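Tablecloth

A tablecloth is a piece of cloth laid over a table. It may be put down to protect the surface, to hide a worn or plain table, or to mark a meal or ceremony as a special one. Most household tablecloths are made of cotton, linen, polyester or a blend of these.

History

Cloths for dining tables were in use in parts of Europe by the Middle Ages, mainly in wealthy homes. White linen was the usual choice and stayed so for centuries. Patterned weaves such as damask, in which the design is formed by the weave itself, were costly and were often handed down within a family. Printed cotton cloths became common in the nineteenth century, when machine printing brought the price down. Plastic-coated and synthetic cloths followed in the twentieth century.

Materials

Linen is strong and absorbs liquid well, but it creases easily and is usually ironed while slightly damp. Cotton is softer and cheaper, and may shrink in the first wash if it has not been treated. Polyester resists creases and dries fast, though oily stains can be hard to remove from it. Oilcloth was originally cotton or linen coated with boiled linseed oil. Most cloth sold under that name today is coated with vinyl and is cleaned by wiping.

Borders and patterns

Many tablecloths have a border that follows the edge of the cloth. Simple borders consist of one or more plain lines. Others use a repeated geometric figure, such as the key pattern, also called a meander or Greek key, which is known from ancient pottery and buildings. Corners are the hardest part of a border to design, as the repeat has to turn through a right angle. Some makers avoid the problem by placing a separate motif at each corner.
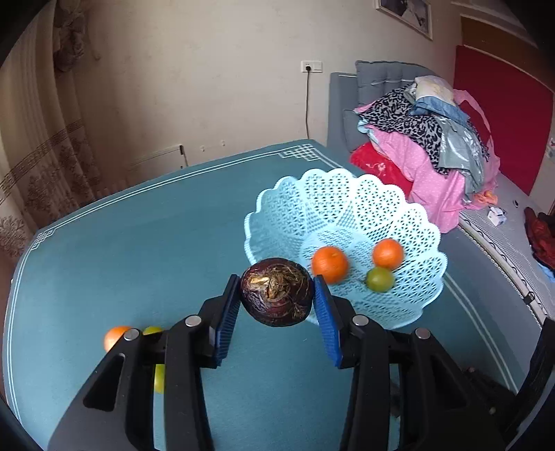
How large should a tablecloth be?
The cloth should be as long and as wide as the table plus twice the drop, the drop being the part that hangs over the edge. A table 50 inches across with a drop of 4 inches needs a cloth 58 inches across.

Sizes and shapes

Tablecloths are sold as squares, rectangles, rounds and ovals. A short drop is normal for everyday meals, and a longer one is used for formal dinners. Cloths for banquets may reach the floor. An oval cloth can be used on a rectangular table, but its hang will be uneven at the corners.

Care

Washing instructions depend on the fiber and the dye. Fresh stains are blotted before washing, and rubbing is avoided as it pushes the stain deeper into the weave. Red wine, coffee and fruit juice are treated with cold water first. Candle wax is left to harden and then lifted off with a dull blade. Linen kept for long periods is often rolled around a tube, as sharp folds weaken the threads over time.

Related items

A table runner is a narrow strip laid along the center of a table. A place mat covers the area used by one diner. A silence cloth is a thick pad placed under the tablecloth to soften the noise of dishes and protect the wood.

See also: Napkin, Damask, Oilcloth, Table setting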